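Section 3. Laying the table cover and setting out the breakfast items

Read this section before you plug anything in. It applies to the Talta breakfast set in the 200 series. For the larger Haslinger table, see the sheet packed with the cover.

3.1 Laying the cover

1. Wipe the tabletop and let it dry fully.
2. Unfold the cover with the matte side up.
3. Smooth it from the middle toward the edges. Fold marks near the corners will flatten in a day or two.
4. Check that the cover does not hang where a sleeve or a cord could catch it.

Note: Do not iron the cover on the table. If the creases stay, lay it over the back of a chair overnight.

3.2 Placing the toaster

1. Set the toaster directly on its own feet, with the lever facing a side you can reach.
2. Keep the slots clear above. Nothing should hang or lean over them.
3. Run the cord to the outlet by the shortest path — never under the cover.
4. Put in the bread, one slice to a slot, and press the lever down.

CAUTION: Let the toast cool before you lift it out by hand. Never use a knife or a fork in the slots.

3.3 Cups

The plastic cups are light and tip over easily. Keep them away from the toaster while it is on.

1. Rinse new cups in warm water before first use.
2. Look inside each cup for paper or tissue and take it out before pouring.
3. Stand the cups upright when you are ready to fill them. Until then they may lie on their sides.

Cups on their sides, then the table with the toaster:

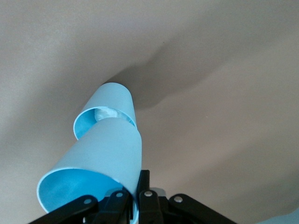
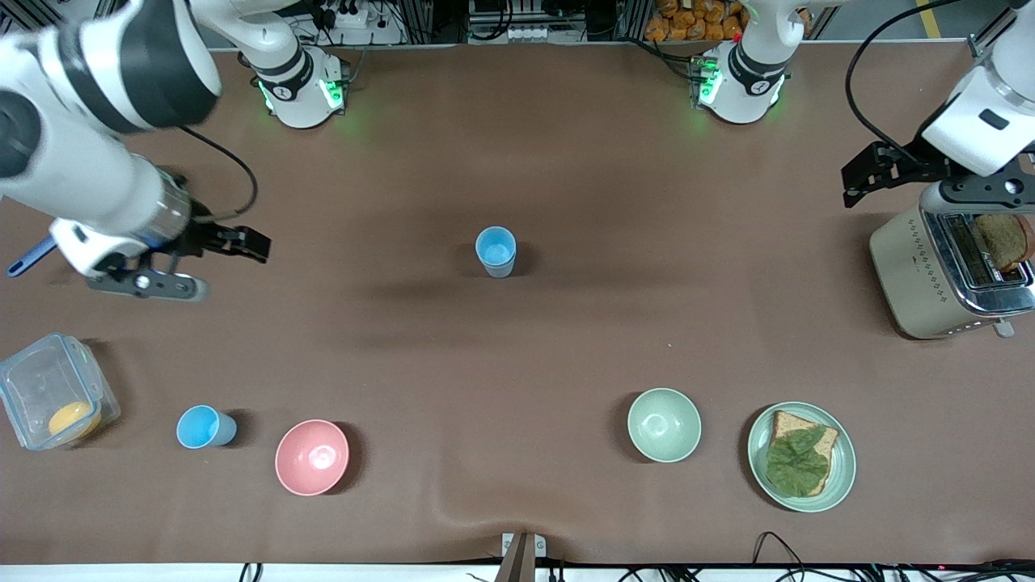 3.4 Clearing up

1. Unplug the toaster and leave it until the outside is cool to the touch.
2. Slide out the crumb tray and empty it.
3. Wash the cups by hand. Do not put them in the bottom rack of a dishwasher.
4. Shake the cover outdoors and fold it in 3, matte side in.

Replacement covers are ordered from Skilimport in Batville under part number 307. Cups are sold in packs of 2.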